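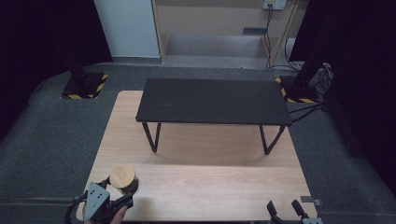

Figure 3. The table at the open day, with a wooden cylinder held in a hand-held gripper.

Home | Contents | Previous section | Next section
Print this page | E-mail this page

4.2 Demonstration at the Ukunby open day

The open day took place in March, in the hall which Sitex uses for its own training courses. We wished to know how persons with no experience would use the hand-held grippers of the Rukadus project when they are watched by other visitors. In the laboratory study (Section 3) all participants had received a lesson of 20 minutes before. At the open day they received only a spoken explanation and one short trial.

The task was the same as in Section 3. The visitor takes a wooden block with one gripper and puts it on a place which the instructor names. The second gripper may help, but this was left to the visitor. Over the whole day we kept 688 attempts for the analysis. The laboratory set has 1737 attempts, so the two sets are compared by their proportions only.
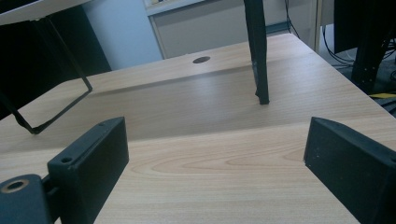 A difficulty which we did not foresee was the height of the work. Taller visitors bent the back and held the elbows far from the body, and several of them asked for a pause after the first trial. We noted these pauses but did not remove the attempts from the set. Children under 12 were allowed to try, but their attempts are not included.

The instructors followed the Kong protocol with one change: a visitor who dropped the block could pick it up again by hand, and this was written down as a new attempt. For this reason the number of attempts per person is higher than in Section 3, and Table 2 gives both ways of counting. The answers to the short questionnaire are treated in Section 4.3.

Print this page | E-mail this page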